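Kullikのリブ織りベッドカバー(ダブル用)を4か月使った感想

購入価格は4000円。送料が500円かかりました。色は淡いグレーグリーンで、商品ページには「セージミスト」とあります。Guvgateの通販で買いましたが、同じ物はColtsteadの店頭にも置いてあるそうです。

前に使っていたのはHyunのキルトタイプです。厚みがあって冬はよかったのですが、洗濯機に入れると水を吸って重くなり、干すのが大変でした。今回は薄手で、家で洗えることを条件に選びました。

生地は細かい畝が全体に入った織りです。手触りはさらっとしていて、起毛のような柔らかさはありません。直接肌に触れて寝るものというより、昼間に寝具の上へかけておくカバーと考えたほうがいいと思います。私は夜は足元に折りたたんでいます。

サイズはダブルのマットレスにかけて、両側が床から少し浮くくらい。厚手の掛け布団を入れる時期は横の垂れがやや短くなります。ベッド下の収納まで隠したい人は、ひとつ上のサイズを見たほうが安心です。

買ってから出番が増えたのは、洗濯物をたたむときです。うちは床に広げる場所がなく、シャツもタオルも全部ベッドの上でたたみます。キルトのときは縫い目のでこぼこで袖がそろえにくかったのが、この生地だと長いシャツも平らに広げられます。
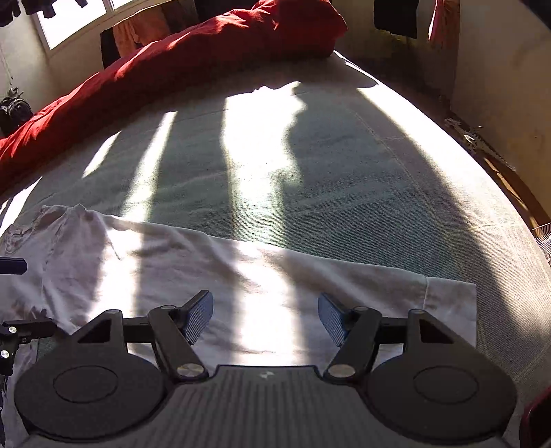

畝が細かいので、布同士がほどよく引っかかります。つるつるしたサテン系のカバーだと、たたんでいる途中で身頃がずれていくことがありますが、これはあまり動きません。白い服を置いても色移りはありませんでした。ただし最初の洗濯では水にうっすら色が出たので、1回目は単独で洗うことをすすめます。

しわは付きます。腰かけた跡は手でなでれば目立たなくなりますが、折りたたんだ線は半日ほど残ります。アイロンをかけると畝がつぶれそうなので、私はかけていません。

洗濯はネットに入れて弱水流で、今のところ2週間に1回のペース。縮みは気になりません。端の縫製は1か所だけ糸がゆるんでいて、自分で留め直しました。この値段なら許容範囲ですが、届いたら縁をひととおり見ておくといいです。

毛やほこりは付きやすいほうです。特に黒い靴下の糸くずは淡い色の上で目立ちます。畝に沿って粘着クリーナーを転がすと取れ、直角に転がすと溝に残ります。

同じシリーズを使っているSeema Mauryaさんのレビューには、猫の爪が引っかかって糸が出たとありました。うちに動物はいないので確かめようがありませんが、織りの構造からするとありそうな話です。

評価は5点中4点。減点は糸のゆるみと、横の長さが少し足りない点です。替えにもう1枚買うつもりで、次は同じ色のひとつ上のサイズにします。

2024年12月9日 Babita Thakur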